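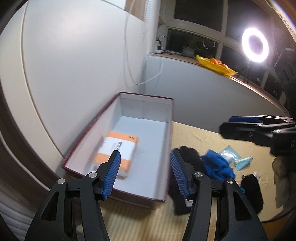 Renting the upstairs would cost him more than leaving it empty, Lukian Didenko told us, and after looking at his numbers we could see why he thinks so. He owns a two-story building on the main street of Cunitz. The store below is leased. The apartment above has had no tenant for five years.

## Question

Why do apartments over stores in downtown Cunitz stay vacant when people are looking for places to rent?

## Method

We walked the main street and the two side streets in October and listed every building with a store on the ground floor and living space above. There were 77. We mailed a one-page survey to each owner of record and got 66 back. We also read the building code sections on stairs and exits, and looked at old listings from Babalola Realty, which handles most rentals downtown.

## Results

The most common reason owners gave was the second exit. Many of these buildings have one staircase, and it often comes down inside the store. A new tenant upstairs means a separate entrance, and that takes floor space away from the business paying the rent.

Insurance came next. Several owners said their policy treats the building as commercial only and would have to be rewritten.

The third reason was one we didn't expect. Some owners use the upstairs for storage and don't think of it as vacant. We had marked all of those as empty and had to go back and fix the table.

Rents in the Babalola listings were lower for upstairs units than for garden apartments on Zerkura Avenue, mainly the ones with no parking.

## Problems with the data

Our survey didn't ask if the owner lived in town, and we should have. The Testomeck Block has one owner but four street addresses, so we counted it as one building. Counting it by address would change the totals.

## Next step

The town offers a repair loan that covers exterior work only. We want to price a second staircase for one typical building and compare it with 100 months of rent.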